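Come and make buttons with me: part-time studio assistant wanted

4 minute read

Hello! I'm Florence Carrier, and if you've ever bought a ceramic button, a bead or one of those tiny glazed toggles from the Clovgate craft market, there's a fair chance I made it. I've been doing this from a first-floor studio in Bunham for 7 years, mostly by myself with the radio on, and I've now got more orders than hands. So I'm looking for somebody to join me two or three mornings a week, starting in November.

The job is small things, and lots of them. My standard run is 385 buttons, which is what fits in the kiln if I'm careful with the shelves (and if I'm not careful I get fewer and a bad mood). Every one of them is rolled, cut, pierced, cleaned up with a damp sponge, fired, glazed and fired again. Then they're sewn onto cards by hand. I do still love it, even the sewing, but I won't pretend that it isn't fiddly.

What you'd be doing, more or less:

Rolling out porcelain and cutting blanks. I'll teach you my way, which I learnt from Estrella Arriaga when I was her assistant, and which involves two strips of wood and a lot of patience.

Cleaning up the holes. Thread catches on a rough edge, so this matters more than the glaze does.

Mixing small batches of glaze from my recipe book. Masks on, always, and I mean it.

Loading and unloading the kiln with me. You don't need to have done this before.

Carding, packing and the post office run. 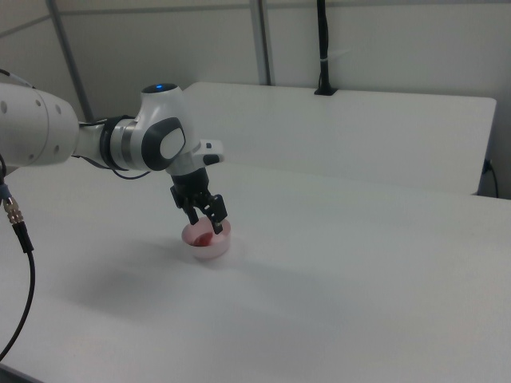
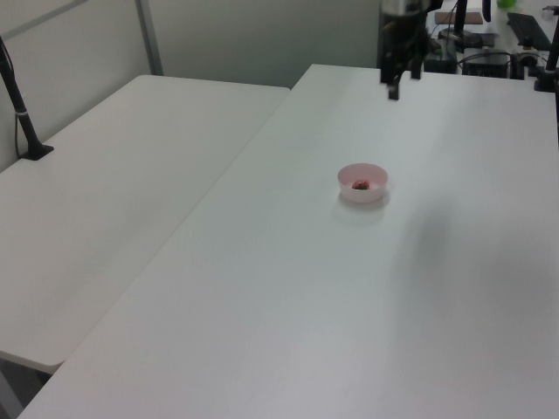 In the run-up to Christmas it gets properly busy. Last winter we sent out 3000 buttons to knitting shops, plus all the single orders, and Hanane Samir from the print room downstairs ended up helping me tie labels until gone nine at night. I'd like it to be a bit calmer this time!

Now, who am I after? You don't need a ceramics degree. My last assistant, Lukian, came to me from a bakery and was better at rolling than I am within a month. Steady hands help, and so does being someone who can do the same thing for an hour without wanting to throw it across the room. If you knit, sew, model, tie flies, ice cakes or paint miniatures, please tell me, it all counts. I'd also love it if you were the sort of person who says "this batch looks a bit off" before it goes in the kiln and not after.

A few practical bits. The studio is up one flight of stairs and there's no lift, I'm afraid, and clay comes in heavy bags, though we can split them at the bottom and carry them up in halves. Mornings start at half past nine and finish at one. The money is paid monthly by bank transfer and I'll put the hourly rate in writing when I reply to you, along with the holiday arrangements. You can use the kiln for your own work once you've settled in, as long as it fires at the same temperature as mine, and you'll get your clay at what I pay for it. There's a bus that stops at the end of the road, and room for a bike in the hall.

Tea is provided. Biscuits are whoever's turn it is.

To apply, send me a short email telling me a bit about yourself and what you like making, with two or three photos of things you've made. Phone photos are fine. Please don't send a long CV, I'd much rather read a few lines in your own words. I'll invite a handful of people in for a paid trial morning, when we'll cut some blanks together and see how we get on. Everybody who writes will get an answer, even if it takes me a week or so.

If you've got questions first, just ask, or come and find me at the Clovgate market, stall 33, next to Ebere Jibrin and her lovely felt brooches. I'm there until mid-afternoon and I'm happy to talk buttons for as long as you can stand it.

Florence x

Recent posts
Why I stopped using gold lustre
Toggles for heavy cardigans: which size to choose
A visit to the Dalau bead fair
Washing knitwear with ceramic buttons on

Contact | Delivery and returns | © Florence Carrier Buttons, Bunham | Back to top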